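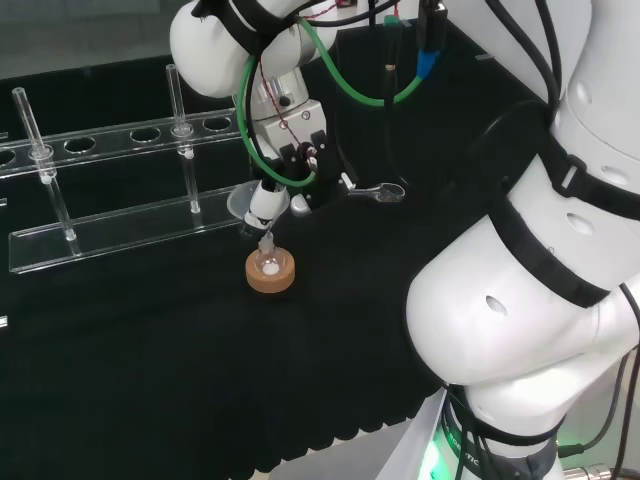

**When is the best time to take a cutting from a houseplant?**

Spring and early summer, when the plant is putting out new growth. A pothos will forgive you in any month, but most others root a lot faster once the days get long.

And the days are getting long! The Cluneck cuttings swap is back in April, in the same room behind the library, and I have been wandering around my apartment with scissors all week. If you came last year you know how it goes. You bring whatever you've rooted, you put it on the long table with a label, and you go home with something you've never grown before. We had 122 cuttings on the table last spring, and by the end there was one sad spider plant baby left (I took it, it's huge now).

## What to start now

Pothos, philodendron, tradescantia, and coleus are the easy ones, and if you've never done this before please start there. Cut just below a node, the little bump on the stem where a leaf comes out. Pull off any leaf that would sit under the water. Then put it somewhere bright but out of direct sun and leave it alone, which I know is the hard part. I check mine before coffee every morning.

Mine sit on top of the bookcase in the kitchen, where it stays close to 72 degrees. In that spot tradescantia shows roots in a few days and pothos is ready to pot in 14. The windowsill is slower because it gets cold at night in March. Change the water when it goes cloudy. Tap water is fine here in Cluneck. The folks in Diritdale tell me theirs is very hard and they use rainwater, so ask a neighbor if you've just moved out that way.

Begonias are worth a try too! Rex begonias will grow from a single leaf, laid flat on damp mix with a few cuts across the veins. It takes weeks and looks like nothing is happening and then there are these tiny crinkled leaves coming up, already with the pattern on them. I lost my first tray to mold by keeping the lid shut the whole time. Open it for a while every day.

Succulents go the other way. Let the cut end dry for 2 days on a plate, then set it on gritty soil, and don't water until you see roots.

## Pots and labels

Brurninine Nursery is saving its used plastic pots for us again, the small square ones. Pick them up from the rack by their side gate any afternoon, and give them a wash before you use them. Labels can be anything, popsicle sticks or masking tape, as long as the plant's name is on there. If you don't know the name, write "mystery" and the color of the flowers if it has any. The mystery plants went first last year.

Please look under the leaves for bugs before you bring anything in. Mealybugs look like bits of white fluff and they love a party. If you find some, keep that plant at home this time and come anyway, you don't need to bring a thing to take a thing.

Bai, the tea place on the corner, is doing the drinks, including the ginger one. Doors open at 10 a.m. and the good hoyas tend to be gone by 10:15. Bring a box or a deep bag to get everything home in!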